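Kitchen and Dining > Storing and moving dishes

Topic: Plates on edge or flat in a tub?

tealrim
Posted 2020-04-23
We're moving in June and I've started sorting the dishes. I have hard plastic tubs from Jorusport, the 40 quart size, and I'm stuck on how to load them. My mother always stacked plates flat with newspaper. The mover's sheet says to stand them on edge. There are 21 plates plus the bowls, and most of them are mismatched pieces I picked up one at a time, so I can't just buy replacements.

I tried one tub with no padding to see how things would sit. Two plates and a big bowl so far.
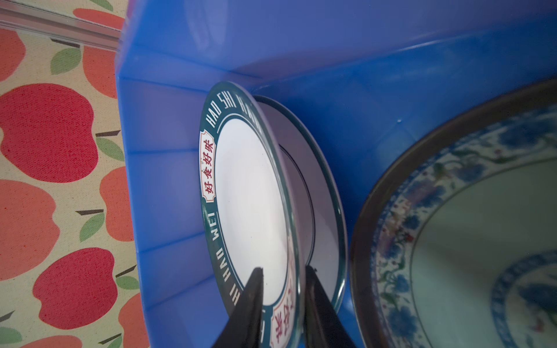
Trial run in the blue tub, nothing wrapped yet

The bowl is what bothers me. It takes up the whole right side and I don't see what can go next to it.

radby_road
On edge, always. A plate on its edge handles a bump much better than one lying at the bottom of a stack. Put crumpled paper under them first, a couple of inches, and pack them tight enough that they can't lean. Yours are leaning.

Mopbucket6
I'll disagree. I have moved 6 times and stacked flat every time, small stacks with a dish towel between each plate. I lost one saucer in all those moves. On edge is fine in a dish carton with dividers. In a plastic tub with slick sides they slide around unless you fill every gap.

radby_road
So fill every gap. Paper is cheap.

Mopbucket6
It adds up. I paid for 140 sheets last time and ran out before I got to the glasses.

jenach
Take the bowl out of there. Bowls go in their own tub, nested, with paper between them, rims down. If you put a heavy porcelain bowl in with plates it will roll into them the first time somebody tips the tub.

Also, is that the "Hao Shi Hao Wei" plate with the teal rim? I like the red lettering in the little cream panels. What does it say?

tealrim
Yes, that's the one. It means something like good food, good flavor. The one behind it is plain with a thin blue ring. It's a bit bigger, so they don't line up when I stand them together.

jenach
Then wrap the larger one first and put it against the wall of the tub, with the smaller one in front. Sort by size before you start wrapping. You'll use less paper.

Sasaki_kitchen
Watch the weight. Those tubs hold a lot more china than the handles want to carry. I fill mine halfway with plates and put plastic containers and dish towels on top.

Is that apple print a tablecloth? If it's coming with you, use it as padding.

tealrim
It's just the cloth on the table, but good idea, it has to get packed anyway. I have a pile of old pillowcases too.

Mopbucket6
Pillowcases are great for bowls. One bowl per case, fold the extra inside.

radby_road
Agreed on the pillowcases. Still say on edge for the plates.

tealrim
OK, plates on edge with paper underneath, bowls in a separate tub, towels on top. I'll do the everyday plates flat in a small box since those are easy to replace. Does anyone tape the lids or do the latches hold by themselves?

Sasaki_kitchen
Tape them. One strip across each end.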